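About Turkdale Sorting & Settling

We're a small household organizing business based in Turkdale, and we spend our days helping people go through the things that pile up in drawers, hall closets, bathroom cabinets and the bottoms of bags. Elfriede Danzer started the company after many years of doing the same thing for neighbors on Gerkeck Street, usually on a Saturday morning and usually paid in coffee and cake. These days there are two of us full time, plus extra hands in December, when half the town seems to want its guest room back before the relatives arrive.

People often expect us to begin with the big furniture or the garage. We like to start much smaller than that. We ask you to pick one drawer or one shelf, and we empty it onto a table with a plain cloth over it, so that everything can be seen at once and nothing rolls off under the couch. Then we pull up chairs and go through it together, at your pace, with as many stories as you care to tell. We do love the stories! A drawer that might take twenty minutes in silence can easily take a whole morning in good company, and we have never minded that (our visits are booked by the half day for that very reason).

Elfriede is a firm believer in the cloth. A solid color is kinder to tired eyes than a busy print, and small things are so much easier to pick out against it – toothpaste, a water bottle, a snack box, a soft toy that belongs in another room altogether.
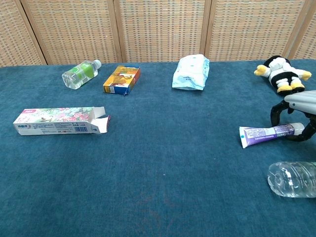 Once everything has been looked over, we group things by where they get used, and only after that do we talk about bins and baskets. Quite often you'll find you already own enough of them. Whatever you decide to part with can go along with us to the Donnelly Street donation room on our way home, and we'll bring you back the receipt.

To date we have finished 928 home visits in Turkdale and the villages out toward Jadon, and a good many of those were second and third visits to people we now think of as friends. If you'd like to talk about your own drawer, shelf or closet, please call or write, and Elfriede will get back to you herself – most likely in the evening, after the dishes are done.

Page last updated 15 May 2020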